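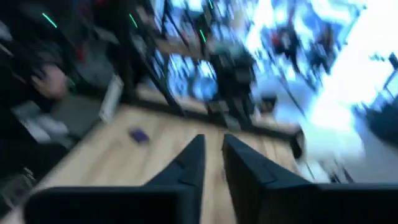 Grulamum stats desk, ticket 500: career averages wrong for traded players
Component: Adance box score import
Raised by: Tarek Fawzy
Assigned to: Joaquín Riquelme
Priority: high
Status: closed, one follow-up open

Initial report (Tarek Fawzy)

Points per game on the career page does not match the sum of the season pages for players who changed clubs in mid-season. The error is always downwards. Players who spent the whole season with one club are correct.

Test case: guard, moved from Bosside to Chou during the August break. Season page for Bosside shows 16 games, 288 points, 18.0 per game. Season page for Chou shows 14 games, 210 points, 15.0 per game. Combined should be 30 games, 498 points, 16.6. Career page shows 32 games, 498 points, 15.6.

Points are right. Games are too high by 2.

Steps to reproduce:
Open the player's career page.
Set the season filter to current.
Tick "combine clubs".
Compare GP with the two season pages.

Expected GP 30, displayed GP 32. Same result in the CSV export, so I don't think it is a display fault.

Comment (Joaquín Riquelme), 09:40

Reproduced on the live copy and on test. Cleared the page cache, no change. Rebuilt the career table for this player only, no change. The two extra games are therefore in the source rows.

Can you confirm whether he was on the bench for any Chou game without playing?

Comment (Tarek Fawzy), 10:15

Checked the paper sheets. He did not play in the first two Chou games after the transfer. He is listed on the sheet with DNP against his name both times. The season page leaves them out, correctly.

Comment (Joaquín Riquelme), 11:05

Those are the two. Raw rows:

club=CHO game=17 status=DNP min=0 pts=0 gp=1
club=CHO game=18 status=DNP min=0 pts=0 gp=1

Every other DNP row I have looked at has gp=0. The season page filters on status and ignores gp. The career page sums gp and ignores status. That explains why they disagree, but not why the import wrote gp=1.

First guess was the empty minutes field. Some clubs send a blank and some send 0. I edited a copy of the file to send a blank for both rows and imported it again. Still gp=1. Ruled out.

Second guess was duplicate player IDs. He has one ID, with two club links. No duplicate. Ruled out.

Comment (Joaquín Riquelme), 14:30

Cause found. When the importer meets a player whose club differs from the club on the previous row, it creates a new club link and fills in a default stat line. The default line has gp=1. The import then overwrites the default with whatever is in the file, except where status is DNP, in which case it skips the overwrite and only sets the status.

It happened for both games and not just the first because the club link is not marked active until the player has recorded a minute. Until then each row is treated as a new arrival.

So the fault needs all of the following:
player has moved during the season
first appearance on the new club's sheet is a DNP
sheet was imported through Adance and not typed in by hand

The third point is why older seasons look clean. They were typed in.

Comment (Tarek Fawzy), 14:50

That fits. Can you say how many players are affected? The assists and rebounds leaders go out with the same averages and I would sooner hold the page than correct it twice.

Comment (Joaquín Riquelme), 15:35

Query: status = DNP and gp = 1, all seasons. It returns 9 rows across 5 players, all in the current season. Rebounds, assists and steals per game are wrong for the same five. Shooting percentages are not affected, as they do not use gp.

One of the five drops below the minimum games limit for the free throw table once corrected. He is currently fourth in it. He will disappear from the table after the fix and somebody at his club will probably write in.

Fix applied on test:
Default stat line now has gp=0.
gp is set to 1 only if minutes are greater than zero or the status is PLAYED.
Club link is marked active on first listing, whatever the minutes.

The "or" in the second line is deliberate. A player who comes on for the last possession can be recorded with 0 minutes and still has a game played.

Comment (Joaquín Riquelme), 16:20

Re-imported the last 100 game files on test and compared with live. Differences: the 9 rows above and no others. Test case now shows GP 30, 498 points, 16.6.

Comment (Tarek Fawzy), 16:45

Checked all five players against the paper sheets. All agree. Happy for it to go live.

Comment (Joaquín Riquelme), 17:10

Live. Career table rebuilt in full and the CSV export regenerated. Anyone holding a downloaded copy from before 17:00 should fetch it again.

Follow-up (open)

Season page and career page should use the same rule for games played. At present one reads status and the other reads gp, and they agree only while the import is correct. Proposal is to have both read gp and to add a nightly check that lists any DNP row with gp above zero. Low priority, assigned to Joaquín Riquelme. Do not reopen this ticket for it.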